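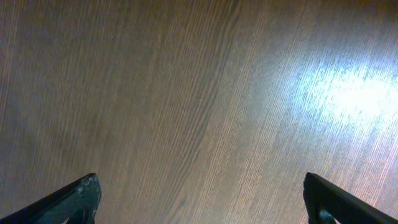 Wood grain, up close.

I spent most of February being told I need a morning routine. Cadi Ifans sent me the Wivora plan, which wants you up at 5, writing down 200 words of gratitude before you've had coffee. I tried it for 2 weeks. I was grateful for very little at that hour and I ran out of things on the third morning.

What bothers me is the proof. The Wivora people say their method is based on a survey of 1654 "high performers." Who picked them? Did anyone ask how many lousy performers also get up at 5? My uncle drove a bread truck and was up at 3 his whole life, and no one ever asked him for a plan.

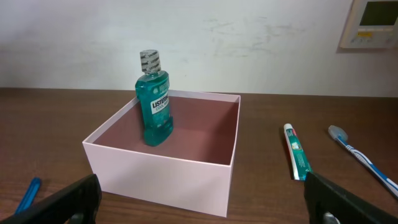
Then there's the stacking business, where you tie a new habit to an old one. Fine, I'll give them that - it kind of works. I now stretch while the kettle boils. But I could have come up with that without paying for a course, and I doubt it has changed my life in any way my knees haven't noticed.

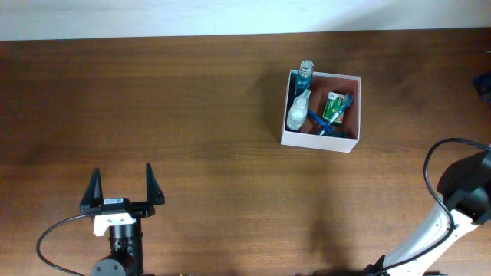 What I kept

The stretching, and going to bed earlier. Ruoxi Liao swears by the Kiltik app and says I quit too soon. Maybe. She also said that about the juice thing. I'm back to getting up at seven, and the notebook is now for groceries.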